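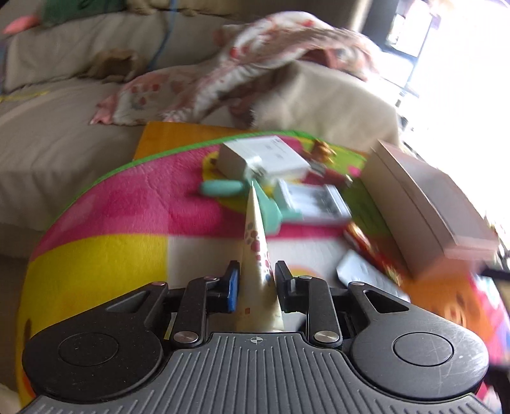 Povilas Mägi wrote after reading the first draft of this card that 300 takes was too few to train anything on, and that we should say so up front. Fair enough. The Neven home set is meant for fine-tuning and for checking a policy trained on something larger.

## Contents

- 300 takes, recorded with a hand-held gripper in living rooms
- 159 of them involve paper or thin card, including paper cones
- 2 operators, Perla Zepeda and Lungile Lekota
- Longest take: 90 seconds

Each take has the wrist video, the gripper opening and a one-sentence task label. Labels were typed by the operator right after the take, so the wording varies ("paper cone", "cone", "party cone"). We left it alone.

## Collection

Operators worked on play mats and low surfaces with ordinary household clutter left in place: toys, packages, cardboard boxes. Lighting is whatever the room had. Windows are often in view and can wash out part of the picture.

Paper objects are held lightly near the base. If a cone was crushed, the take stayed in and has `damaged: true` in its metadata.

## Known problems

- Finger width drifts in the October takes. Recalibrate before using them.
- Left-handed takes are missing.
- Small objects behind a held item are often hidden for most of the take.

## Changes

09/06/2023: split file rewritten, duplicate takes removed.

Questions go to Sille Zoëga.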